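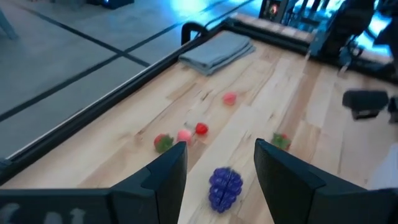 Grapes first, strawberries after. The towel is rule six.

I have been writing rules for a robot, which sounds grander than it is. The robot has two arms and a table, and most of what I've written would fit on the inside of a biscuit tin lid. It took from spring until October to get it that short. The first version ran to 91 rules. I was proud of it. I put it in a ring binder with coloured tabs, and I can report that a ring binder with coloured tabs is a very good place to keep things from being read.

The version we work to now has nine.

For anyone who wandered in from the posts about bread: I look after the bench at Tistevitz, where we teach a pair of arms to tidy up after people. The project is called Gondance, for reasons that were lost in a meeting. The software that does the learning is called Nina, and I try not to say "she" about it and manage until roughly lunchtime. My part is to decide what a proper attempt looks like, so that when we say the thing works we all mean the same by it. You would be surprised how many cheerful meetings you can have before finding out that you don't.

So, the nine. I'll give you the ones that cost me something.

Rule one: nothing starts until the fingers are open. It is a dull rule and it stays at the top. An arm that sets off with its fingers closed will travel beautifully to a strawberry and then push it across the wood like somebody nudging a pea they don't want to eat. We used to count those as failed grasps. They were failed starts, and lumping the two together made a whole month of results mean very little. Nearly all of that was my doing, so I have made my peace with it.

Rule two: the fruit goes down by hand, and untidily. People hate this one. Give a grown adult some toy strawberries and they will make a row. Or a face. I have thrown out a good many otherwise decent runs over faces. A row teaches the arm about rows, and no kitchen I've lived in has ever held its fruit in a row. I tried giving people a printed map of random positions, and they lined the fruit up so carefully with the map that it took longer than the run did. Now the rule says "drop them from a low height and leave them alone", and the second half is underlined.

Rule three is about which piece goes first. Nearest first, unless something is lying on top of it. I had a long and tiresome argument with myself here, as there is a perfectly good case for taking the hardest first while there's room to move. But nearest first is what a person would do without thinking, and anyone standing by the table can guess where the arm is about to go. I have come to think that being easy to guess is most of good manners in a machine. I'd take a slow arm I can predict over a quick one with ideas.

Rule four: at least one piece with leaves and one without. The grabbing looks much the same to you and me. To anything that has to work out where the strawberry ends and its hat begins, it is another matter. Grapes get their own line under this rule, being a bunch of round things pretending to be one thing. The note simply says "treat as one object", which somebody had to write down, and it was me.

Rule five: hands out before arms move. I have never allowed an exception to it and I won't discuss it here. It is the only rule printed in red.

Rule six is the towel. It sits folded at the far corner and isn't to be touched while fruit is out. There are two jobs, fruit and cloth, and for a while we let one run into the other to save time. What we got was fruit wrapped in cloth. Nina had decided, with some logic, that the quickest way to clear a table was to bundle it. I was quite impressed and also had to stop it. The folding has its own sheet, and I will spare you that until I can write about corners without sighing.

Rules seven and eight deal with the lights and with the cables. Leave both alone. That's the full text of both.

Rule nine: a change to the rules waits until the end of a set. A set is 100 attempts. If you have a brilliant idea at attempt three, write it on the pad and carry on being less brilliant until the set is done. I broke this one myself the week after writing it. I had to bin the set, and then sign the note saying who had binned it and why, under a procedure I had also written.

We borrowed a bit of the wording from the people at Brarnitis, who build arms for warehouses and have a style I admire: short sentences, no "should". I had used "should" all over the binder. It is a lovely soft word and it means that everyone does as they like and feels slightly bad. When I went through and swapped each one for "must", I found that for more than half of the rules I didn't believe it enough to write "must". Out they went. If you have a rule book of your own, for a robot or a flat share or a allotment shed, I do recommend an afternoon of this. Bring tea.

There is one question still open, and it is about the peach. It's round, it rolls, and if it ends up against the black rail at the edge, is that still on the table or is it lost? At present we say it's in play as long as it is touching wood. I've had three complaints about that wording, two of them from me. The pad is filling up, and there are a good few attempts left before I'm allowed to change a word of it.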